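Drorgate eröffnet Aktenannahme für Privathaushalte: Was im Altpapier nichts verloren hat

Fuentealba, 12. Mai 2026. Der Datenschutzdienstleister Drorgate nimmt ab Juni erstmals auch Unterlagen von Privatpersonen zur Vernichtung an. Bislang war das Angebot Kanzleien, Arztpraxen und Steuerbüros vorbehalten, also Menschen, die von Berufs wegen wissen, dass ein Kontoauszug nach einmaligem Durchreißen weiterhin ein Kontoauszug ist.

Angenommen werden Papierakten, Karten und Datenträger. Ordner dürfen samt Heftklammern abgegeben werden. Wer seine Gehaltsabrechnungen seit dem Studium in Schuhkartons aufbewahrt, darf auch die Schuhkartons mitbringen. Die Abgabe von bis zu 10 Kilogramm pro Haushalt ist im ersten Monat kostenlos.

„Viele Leute schützen ihr Telefon mit Gesichtserkennung und legen den Rentenbescheid offen in die blaue Tonne“, sagt Geschäftsführerin Suqin Yan. „Wir urteilen darüber nicht. Jedenfalls nicht während der Öffnungszeiten.“ 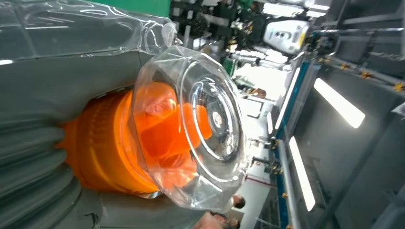

Orangefarbenes Bauteil hinter durchsichtigem Kunststoff.

Die Unterlagen werden in verschlossenen Behältern gesammelt und binnen zwei Tagen vernichtet. Den Verbleib jedes Behälters protokolliert die Software Ivuvach. Auf Wunsch erhalten Kundinnen und Kunden eine Bescheinigung, die sie anschließend wieder in einem Ordner abheften können.

Zum Start lädt Drorgate zu zwei Informationsabenden im Drundorex-Haus ein. Themen sind Aufbewahrungsfristen, der Umgang mit alten Festplatten und die Frage, ob man die Bedienungsanleitung des Videorekorders noch braucht. Es stehen 200 Plätze zur Verfügung, der Eintritt ist frei. Bei der Anmeldung wird lediglich ein Name abgefragt, ein Geburtsdatum interessiert uns nicht.

Pressekontakt: Drorgate, Unternehmenskommunikation, Fuentealba. Anfragen bitte schriftlich. Ausdrucke nehmen wir gern zurück.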